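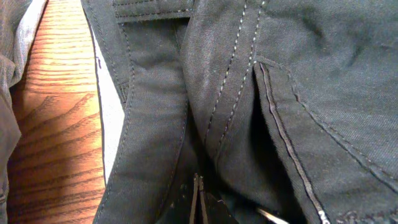
2021-12-13. Noltosov textile room, garment sorting, lot 262.

Sorting was carried out on the wood table. Dark garments are entered by fabric and stitching — color alone caused errors in the May lot. 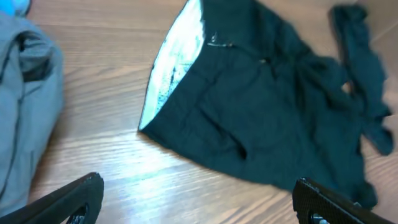
Dark garment with pale lining exposed.

Lining is to be turned in before folding. Pilleletti sheet 13 applies.

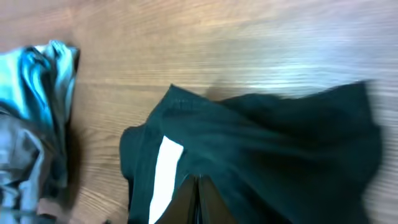
Are green and teal items entered together?
They are entered on separate lines, as in the Pekine list.

Gray items remain unfolded until seams have been checked. Center of the table is to be kept clear.

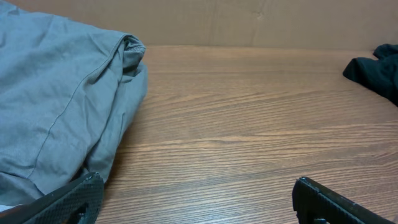

Pending

Labels for shelf 2. Revised sheet to Ponce.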